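How to Re-Wax a Country Jacket at Home (and Keep It Looking Lovely)

If you have owned a waxed cotton jacket for more than a couple of winters, you will know the moment I mean. You are standing at the gate in a light drizzle, feeling very pleased with yourself, and then a cold little trickle finds its way down your arm. The wax has worn thin, and the jacket needs feeding.

I put this job off for years and I wish I hadn't! It takes one afternoon and costs a fraction of a new coat. My own jacket is a Medus in dark olive, bought secondhand at a tack sale one May, and it has been re-waxed four times now. The tin I use is the Grakus dressing, but any wax made for cotton jackets will do. Please don't use boot polish or candle wax, however tempting they look in the cupboard.

What you will need

One tin of jacket wax
A clean lint-free cloth, plus a spare
A soft brush
A bowl of hot water to stand the tin in
A hair dryer
An old sheet or some newspaper to cover your table
A sturdy hanger

Step one: clean it, gently

Hang the jacket outside and let any mud dry completely, then brush it off with the soft brush. Sponge the whole thing down with cold water and nothing else. No soap, no detergent, and please keep it far away from the washing machine. Hot water and soap strip out the wax that is still doing its job, and once the cotton is bare it never drinks up new wax quite so evenly. Pay attention to the cuffs and the pocket edges (mine are always a disgrace, as I keep horse treats in there). Then hang it up overnight.

Step two: soften the wax

Take the lid off the tin and stand it in the bowl of hot water, with the water reaching halfway up the side. Give it 10 minutes. You want it runny on top, like warm honey. If it goes stiff while you work, top up the bowl and have a cup of tea while you wait.
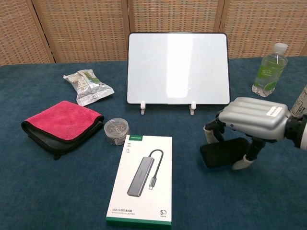 Charalambos Konstantinidis wrote in after the first version of this guide to say he warms the jacket too, and I think he has a point: "Ten minutes on a hanger near the radiator before you begin, and the wax goes in twice as easily. I did one sleeve cold and one sleeve warm, and the cold one came out streaky. Don't hang it right up against the heat, though. I have ruined a collar that way."

I have tried it since, and it does help, especially in a chilly tack room. Thank you, Charalambos!

Step three: work it in

Lay the jacket flat and do one panel at a time. Dip your cloth, take up less wax than you think you need, and rub it in with small circles. Start on the back, where there is plenty of room and you can get a feel for it, and leave the fiddly bits until your hand is in. The seams, the shoulders and the creases at the elbow wear first, so go over those twice. Keep the wax off the corduroy collar, the lining and the insides of the pockets, or you will be finding it on your gloves until summer.

Step four: the hair dryer

My favorite part. Hold the dryer a hand's width away on a medium setting and move it slowly over the panel you have just done. The wax melts, goes glossy, and sinks into the cloth. Wipe away anything left sitting on the surface with your spare cloth. If you see pale patches, add a touch more wax and warm it again. 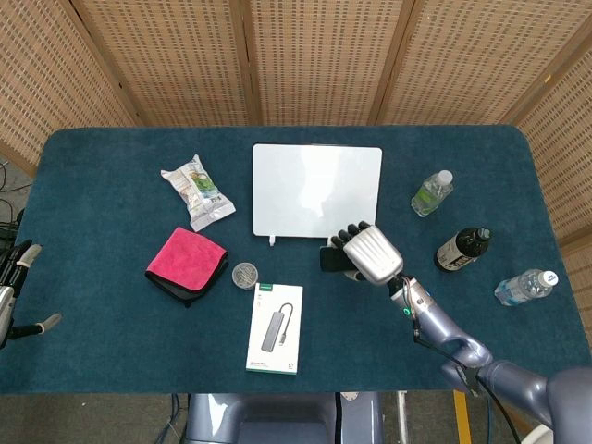 Whiteboard and snack packet on the teal cloth

Step five: hang it and leave it alone

Put the jacket on a sturdy hanger somewhere warm and airy, away from other clothes, and leave it overnight at the very least. I give mine a full day. It will feel a bit tacky the first time you wear it, so I would stay off pale car seats and suede saddles for a while.

A few words on color and styling

A fresh coat of wax darkens the fabric. Olive turns nearly black at first and softens with wear, and navy does the same. I rather love that deep, new look with cream breeches and a chunky Kakiment scarf – it makes a ten-year-old jacket look like something off a rail at Kocabaş. If you prefer the faded, lived-in look, just go lightly on the front panels and concentrate on the shoulders and seams.

How often should you do it? Once a year suits most people, and early fall is a good time. If you ride out in all weather, plan on a quick touch-up of the shoulders after Christmas as well.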